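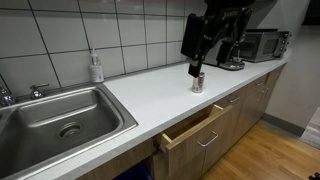
Posted by dmacpherson, 7:48 pm
Kitchens and Baths > Counters and Backsplashes
Thread: Back joint, tile to countertop: grout or silicone?

Long white counter, drop-in stainless sink at the left end, large off-white glossy tile with dark grout. I want to redo the joint where the tile meets the back of the counter. The previous owner used the same grout as the wall and it has a hairline crack for most of the run. Counter is 2197 mm along the back. Plan is to rake it out and regrout with a polymer-modified product (Feltar). Any reason not to?

m_ouellet
Yes. It is a change of plane between two materials that move at different rates. Grout will crack there again regardless of the additive. Rake to full depth, vacuum, wipe with methylated spirits, fill with neutral-cure silicone in a matching grey. Leave it 48 hours before it sees water.

annick_k
Agree on the silicone, disagree on the colour. Dark grey sealant never matches dark grout once both have aged. I used a clear one from Lavoie at our place and the shadow in the gap does the work.

m_ouellet
Clear shows every bit of trapped dust behind it. Within a year it looks brown.

annick_k
Mine is at 11 years. Clean the gap first.

zgirard
Before choosing a colour, check the gap width. Under 2 mm you will not get enough sealant in to stretch and it will peel off one face. Open it up with an oscillating blade if needed. Also look at the sink end separately. A raised rim with square corners holds water on the counter side, and with the soap pump parked at the back right corner you will have residue against the wall. Soap film is what stops new silicone bonding — degrease twice in that section.

dmacpherson
Gap is almost 3 mm at the sink and closes up toward the toaster oven end. Would you widen the narrow end or leave it?

zgirard
Widen it. Uniform width also makes tooling easier. Tape both sides, one pass with a profiling tool, pull the tape while it is still wet.

v_kurian
Mild dissent. If the counter is properly fixed and the wall is masonry, a grouted joint can last. Ours has. Find out whether the counter is moving before you blame the grout. Press down on the front edge mid-span and have someone watch the crack.

m_ouellet
Fair test, but a pass today says nothing about seasonal movement.

dmacpherson
Pressed it. Crack opens slightly in the middle third. Going with silicone, grey, Camine if the shop has it. Will check the cabinet screws first.

v_kurian
Then I withdraw the objection. Shim under the middle before you seal.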